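Old bins, still going: a little gallery from the sorting corner

I have been meaning to put up a page about our bins for ages, because people do ask (well, two of them did, at the January open day!) and I always end up waving my hands about and explaining it badly. 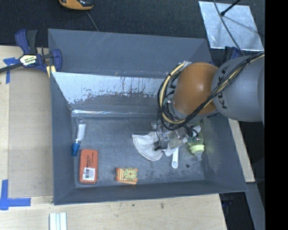
So, the background. When we took on the unit in Trundemcombe, the Prusotex people were clearing out their old stores and let us have 17 big bins for £100 the lot, which I still think was a bargain even after the van hire. They were scruffy when they came and they are a good deal scruffier now. I love them. We have new ones on order from Kulkarni, nice clean things with lids, and I'm already a bit sulky about it.

The grey one is the mixed bin, which takes whatever doesn't have a home yet. Cloths, kitchen bits, baby things, all in together until somebody has the patience to go through it. A crumpled white cloth with a stitched double edge, a plastic handle with a little hole or recess in the end and a baby bottle, that's a very ordinary sort of mix for us. I do like a double row of stitching on a cloth, by the way. It usually stands up to a hot wash far better than a single one.

The walls have had a hard life! The far side is the worst, worn pale and silvery in patches with darker ragged bits in between, and there's a shiny strip of clear tape or film along the bottom where it meets the floor. Remus (our name for the biggest bin of the lot, long story) had the same trouble and we went through reel after reel of tape on him before giving up and buying a proper liner.

If you're thinking of getting second-hand bins yourself, go for tall sloping sides if you can find them. Things slide down to the middle and you aren't forever scrabbling in the corners. Pale cloths are also much easier to spot against a blue-grey floor, scuffs and all, than they ever were in the cream tubs we used before.

Baby bottles go on to the washing-up table, and the teats get checked separately. Cloths go in the hot wash whatever they look like. Odd handles go in the odd handles drawer, and yes, there is one, and it's very full, so if you've got a pan, brush or scoop at home that has lost its other half, do come and have a rummage.

Contact us | © Trundemcombe Sorting Corner, November 22, 2023 | Back to top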